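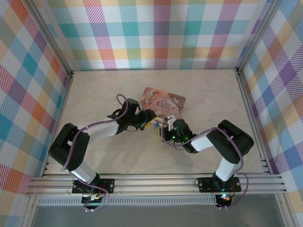

Home Explore Notifications Lists Log in

Verena Stöckli

Spent the afternoon at the Tratlow open day. Tratlow does automation for small packing shops, and once a year they let visitors into the test bay. Notes below, mostly for people who have to buy this stuff.

12 replies 31 reposts 88 likes

The demo I stayed longest for was card handling. Two arms, one rail, one flat floor panel. The task: get a single card off the panel and hand it over without creasing a corner. The card in play read "Once Upon a Time" in decorative script, pink and peach.

4 replies 9 reposts 52 likes

Why cards are awkward: there is almost nothing to grab. A box has sides. A card lying flat gives a finger an edge and very little height. Push too hard and it slides. Press down and you mark the print.

2 replies 14 reposts 61 likes

The method they teach is to hold with one arm and lift with the other. Mostafa Slaoui ran the station and explained it as a division of labor. One gripper stops the card from moving, the second gets under the edge. The roles can swap depending on which way the card is lying.

7 reposts 40 likes

Both arms share the rail, so the distance between the bases is fixed during a run. He said that simplifies calibration a lot. If you bump one arm you have usually bumped both, and you redo the whole thing once.

1 reply 3 reposts 29 likes

The walls of the cell are covered in loud tartan. I asked. Slaoui said they change wall patterns between sessions so the vision side doesn't get used to one background. He has a drawer of them. The tartan is the least popular with staff.

9 replies 22 reposts 117 likes

Numbers, as given on the handout: 356 card runs logged in February. A run takes about 2 minutes including reset. No success rate was printed. I asked for one and was told it depends heavily on card stock, so they will not quote a single figure. Fair, but I would still like a table by paper weight.

6 replies 11 reposts 74 likes

Cable routing is worth a look if you visit. The cables loop along the outside of each arm with a lot of slack. Good for reach, less good if you plan to run the arms close together all day. I would want clips before I put it on a line.

2 replies 5 reposts 33 likes

The other station was Tipoki, their scheduling software. It queues jobs across up to 4 cells. Oratile Chauke gave a clear walkthrough. The restart behavior after a stop is sensible — it asks what is on the panel before it moves anything.

2 reposts 18 likes

Not covered: guarding, noise, price. Price is "on request," as usual. I left a card of my own at the desk and will post the quote if I'm allowed to.

5 replies 1 repost 46 likes

Overall: slow, careful, and further along on thin items than the system I saw at Waltero. I would not swap out a feeder for it. For short runs of mixed greeting cards I would ask for a trial with my own stock.

8 replies 6 reposts 59 likes

Replies

Tipene Harawira
Did they try coated stock? Ours sticks to the panel when it's humid and no gripper we have tested gets under it.

Verena Stöckli
I didn't see any coated stock. Ask Slaoui, he answers email.

Lâm Đoàn
Same question on calibration. How long does the redo take after a bump?

Verena Stöckli
He didn't give a time.

Akis
We use a tartan backdrop too. Gives me a headache by lunch.

Show more replies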